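Plargate Garden Workshop: notebook
August 29, 2018

Box parterre, lower terrace. Continued from the previous entry.

Walked the parterre with Charalambos Theodorakopoulos before opening. Blight is confirmed in the two western beds and suspected in the bed next to the sundial. Symptoms as before: brown leaf spots, black streaking on the young stems, leaf drop from the base upwards. No webbing and no frass, so I am ruling out moth for now. The traps stay up until the end of September.

Cut samples from the western beds and from the sundial bed. Bagged separately, kept cool, moist tissue in each bag. They go to Girnville with the next van. Blades cleaned between beds, boots scrubbed at the gate. The brush at the gate is worn out and needs replacing.

The yew trial at Skedari is the nearest comparison we have. Their plants went in at 40 cm spacing and the line closed in the third season. C.T. thinks we could go wider on the terrace because the soil is deeper. I would keep to 40. The visitors' path runs tight along the south edge and gaps will be walked through.

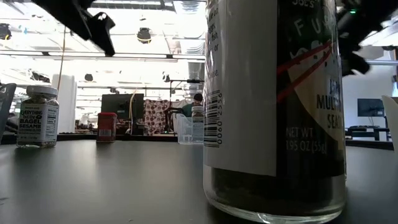
Drainage is the real difficulty for yew. Dug a test hole at the foot of the terrace wall, 60 cm deep, filled it with water and left it over the lunch break. Level had dropped 20 cm when I got back. Adequate at that end. The north corner still has to be tested, and that is where the old lead pipe comes in, so I expect a worse figure. If it holds water we either relay the land drain or use Japanese holly in that corner and accept the change in colour.

Chatzigeorgiou nursery can supply 6 trays of Ilex crenata for a trial bed. Rootballed yew not before the leaves are down. Asked them for the provenance of both in writing, and for the plants to be held apart from their box stock. No reply yet on the second point.

The 1911 planting plan shows the western beds edged in something labelled only "dwarf". The estate accounts list box for the same year but do not say where it went. I would not lean on either document when we write to the heritage office. Better to argue from the outline of the beds, which has not changed on any plan we hold.

To do:
- north corner test hole
- new boot brush
- rope off the sundial bed until results are in
- stop overhead watering on the terrace, hose at the base only
- scan the 1911 plan at full size, the present copy loses the pencil notes

C.T. to draft the sign for visitors. Keep it short and leave the Latin out.

Recent entries
Box parterre: first symptoms, western beds
Glasshouse vents, replacement cords
Lime avenue: crown inspection
Seed store temperature log

Plargate Garden Workshop | Contact the garden office | © 2018 Plargate | Back to top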